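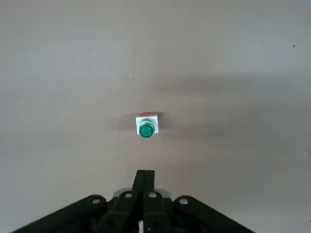 Nellinitz, 23/06/2025

3.2 Playing careers before the national league

The club records cover 496 players who signed a first senior contract with a basketball team in the region. We left out anyone who had played fewer than two full youth seasons, as their entries were often missing school and height data. More than 200 of the remaining players had taken part in another team sport up to the age of 14, most often handball or volleyball.

Rothe and Ehlers argued that players who chose basketball late would have shorter senior careers. Our records do not support this. Late starters left the game at much the same age as the others, and the gap was smaller still among guards. Centers were the one group in which late starters played longer, but there were few of them and we draw nothing from it.

Coaches' notes were harder to use. Mühlbauer kept a card for each player at Pakholm and wrote down minutes, fouls and injuries by hand. Živković wrote only about games the team had lost. Two of the authors read all the notes separately and settled their differences by going back to the score sheets.

Reaction time was tested with a push button in a small square white housing (Figure 1). The results are given in Section 4 and play no part in the career figures above.

Related articles
Strobel: School teams and early selection in girls' basketball
Hellwig: Injury and return to play in second-division guards
Ehlers: What score sheets leave out
Rothe: Height, age and draft position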